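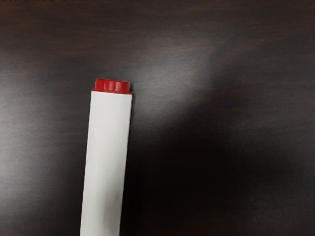
Search articles, projects, people
4 min read

I'd promised my sister I would stop talking about pens by August, and I'm not going to manage it. There's a bench at Flendby, the shared workshop at the end of my road, where I've been spending my evenings trying to get a robot arm to put a marker in a pen pot. That's the whole ambition! Pick it up, carry it over, drop it in, go home for tea.

Most of the build so far has happened on a screen. I started with the real thing, naturally, because I'm impatient, and on the second evening I drove a gripper into the bench hard enough to bend a finger (the bench has a dent in it, which I've covered with a mug). So now everything gets rehearsed first in a simulated room I call Colance. It has a tiled floor, grey walls, a dark wooden table and far better manners than my actual corner of Flendby, where you have to move somebody's bicycle wheel before you can sit down.

I made the room in four evenings and then spent longer than that on the marker. It's a plain thing, white barrel and red cap, and I got very fond of the ridges round the top of the cap. They make no difference to anything. What does matter is where it's lying and which way it's pointing, and I had the angle measured from the wrong end for ages, so the arm kept setting off confidently to grab a bit of bare wood.

Once I'd sorted that out, the grip came fairly quickly. The fingers close on the barrel, the arm lifts, and the marker hangs there at a slant with its red cap down towards the table and the mesh pot waiting off to one side. Getting from there to there is where all my evenings have gone.

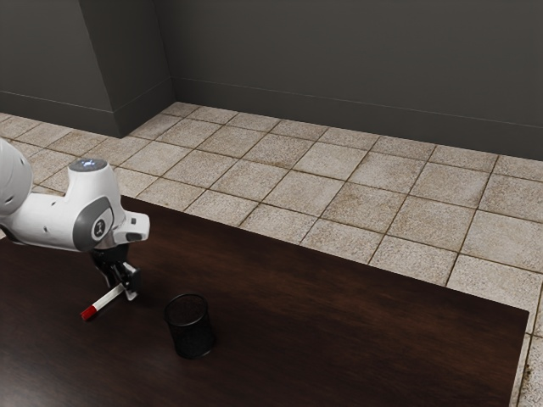

Špela Yordanov thinks I should forget the marker altogether and teach the arm where the pot is first, going back and forth over it with empty fingers until the path is dull. Her view is that people fall in love with the grabbing and leave the putting down till last, then wonder why everything ends up on the floor. Guilty, obviously. I went home and did it her way, and the path is now very dull indeed.

It's a nasty little job, the putting down. A pot has a rim, and a slanted marker wants a lot more room than an upright one. If the tip comes in a centimetre off, it catches, and then either the marker twists in the fingers or the pot goes over. I left a batch of 301 tries running overnight and came back to 99 good ones, which I was thrilled about until I watched a few and saw that some of the "good" ones had been flung in. I've since added a rule about speed.

I also tried turning the wrist so the marker hangs straight down. Lovely idea, and the elbow swung out so far to do it that on my real bench it would have gone through the shelf with the Grikuvon glue on it. So we're back to coming in at a tilt, low end first, aiming for the middle of the opening and letting go late. 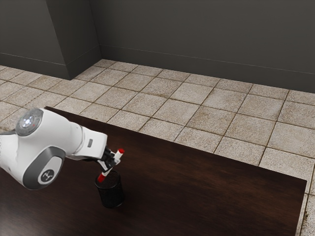
Somtochukwu Akande wrote to me after I'd put my notes up on the workshop board: "Put some weight in the bottom of your real pot before you do anything else. Mine slid all over the bench and I blamed the code for a fortnight. Also, your simulated table is probably grippier than you think it is."

It probably is. I'd typed in a friction number off the top of my head and never gone back to it. There's a bag of old washers in my Thaler tin that'll do for the weight, and I've cut a square of rubber mat for the pot to stand on, just in case.

The new finger is printed, a bit rough on one side. The bench is booked for Saturday, 30 minutes at a go, and I need to remember to move the mug.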